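Home | Talks | Notes | Archive | Contact
14 shares | 3 comments

Morning, all! I'm going to talk about the night our arm stopped listening to us, so get comfy.

We'd been running the Tosh sorting job in simulation at Hindivbridge for weeks (lovely, boring weeks) and then one November evening it just went deaf. I pressed stop. It carried on! I pressed stop again, harder, as if that helps, and it carried on some more.

[Pause. Let them laugh.]

So, the fault. The stop message was queuing up behind the camera data, and it got there 700 milliseconds late. On a screen, so what? On the real arm in Brekinau, with 2 people stood next to it, that's a broken wrist.

We've given stop its own channel now, and Grument checks it 5 times before any job starts. If one check fails, no job. I'd been moaning about those checks for ages, by the way.

[Next slides, don't rush. Ask who has tested their own stop button this month.]
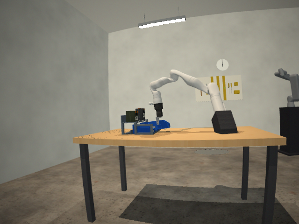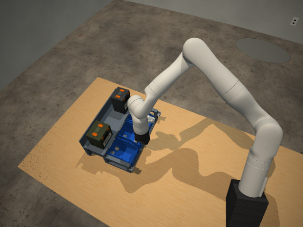
The sorting job, all simulated.

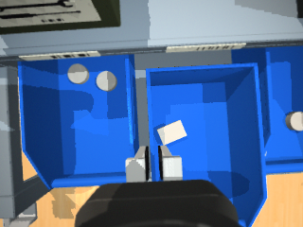 Words and slides: Darcy Bergeron

Right, questions. If you want the log files, grab me by the coffee and I'll send them over tonight.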